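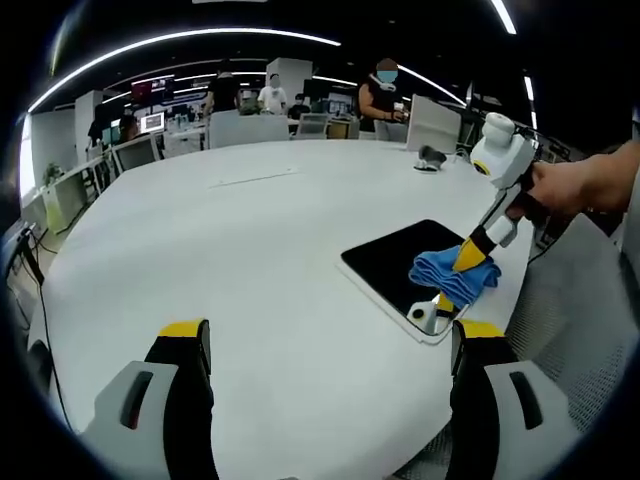 Differential (fantasy soccer)

A differential is a player in a fantasy soccer game who very few other managers have picked. If he scores, you climb past nearly everybody, and if he sits on the bench for ninety minutes, you've wasted a spot and probably a transfer too. I've been playing these games for longer than I'd like to admit and have written most of the entries on this wiki about squad building, so forgive me if I get carried away -- this is my favorite part of the whole hobby!

What counts as a differential

There's no official cutoff. Plenty of people use five percent ownership, some are stricter, and a few of my friends will call anyone a differential if their closest rival doesn't have him (which is fair enough in a small league). In our own league, the Vorkthorpe, we have 576 teams, and I think of anyone owned by fewer than 30 of them as fair game. Ownership across the whole game and ownership among the people you're trying to catch can be very different numbers. A striker might be in half the squads overall and in hardly any of the ones above you, because the top of the table all dropped him in the same week.

That second number is usually called effective ownership, and it also takes captains into account. A captained player counts twice. So a popular captain hurts you twice over if you don't have him, and people tend to forget that when they go hunting for bargains in midfield.

Where the good ones come from

Mostly from boring places. A fullback who has just been handed corners, or a winger who came back from injury three weeks ago and is finally getting the full ninety. New signings get talked about too much to stay hidden for long. I like to look at shots inside the box over the last four matches and then check whether the price has moved, and if it hasn't, I get interested.

Fixtures matter as well, but they're the first thing everybody looks at, so a player with an easy run rarely stays cheap or unpopular. My best one ever had three away games in a row when I brought him in, and my brother-in-law laughed at me for a week.

Differential captains

This is the bold version. Hwa-young Seol won the Vorkthorpe one December by giving the armband to a center back at home, who scored 2 goals and kept a clean sheet. She finished the month with more than 600 points, counting the bonus we award for weekly wins. I tried the same thing the following week with a different defender and he was sent off before halftime.

I wouldn't do it when you're in front. A leader is generally better off copying the captain most rivals will choose and letting them take the chances. If you're well behind with a handful of rounds left, go ahead, you've got very little to lose.

How many to carry

Two or three in a squad of fifteen feels right to me. Myung-ja Ryu carries seven or eight and has the wildest season graph you've ever seen, up and down like a staircase. A-yeong Ban carries none at all and finishes in the top twenty every single year, so make of that what you will.

See also: Template team, Effective ownership, Bench boost, Captaincy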